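Clondmont jobs page promises more than it shows

4th April

Clondmont has a new web page telling people it is a great place to look for work. The page went up this week with a headline calling the city "one of the region's rising job markets," and it lists the fields where newcomers should try their luck: warehousing, health care, food processing and something it calls the creative economy.

Some of that is fair. Warehousing is real here. Anyone who has driven past the Nosum distribution site at shift change knows there are jobs in it. Whether they are the kind of jobs a person moves across the state for is a different matter, and the page has little to say on it. It gives no starting pay for any field on the list. It doesn't say how many of the openings are full time, or how many run through staffing agencies.

The number that will get repeated is 40. That is how many employers the city says are "actively hiring" in Clondmont. We asked for the list. What came back was a sheet of company names with no job titles and no dates. Begay, the furniture maker on the east side, is on it. Begay's own careers page shows 2 openings, one of them for a seasonal driver. Another company on the sheet closed its local office last August and now takes applications only for its Busanbridge branch, a long commute for anyone without a car.

A city spokesperson said the list was built from a survey in which businesses were asked if they "expected to hire" over the coming year. Expecting to hire in the next year and actively hiring are two different claims. The spokesperson said the wording would be looked at. It had not changed when this item was posted.

The ranking quoted near the top of the page deserves a second look too. Clondmont is said to place seventh for job growth, and so it does, in a table of small cities put together by a consulting firm the city has paid for other work. The table measures the percentage change in payroll jobs over a single year. Clondmont lost a good number of jobs the year before that, so part of the jump is simply people going back to work. A city that had held steady would look worse in the same table.

Then there is the creative economy. The page gives it as much space as health care, which employs many times more people in the city. The section names no employers at all. It mentions a "growing cluster" near the old rail yard, where roughly two dozen small studios rent space by the month, most of them run by one person with no plans to take on staff.

City hall says the page has already been visited by job seekers from out of state and that more sections are coming, including one on housing. That one will be worth reading closely. Rents are up on last year, and a warehouse wage goes less far in Clondmont than the page's cheerful paragraph on cost of living suggests.

Anyone thinking about a move would do better to start with the state job board, which shows pay ranges and posting dates, and to call an employer before giving notice anywhere. The health care listings there look solid, with night shifts at the hospital and home aide work making up most of them. The city could have linked to them and didn't.

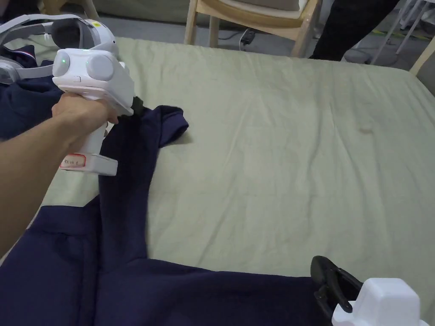

The council is due to hear a report on the page's first results in August. It has not said what it would count as a result, and page visits are the only thing being tracked so far.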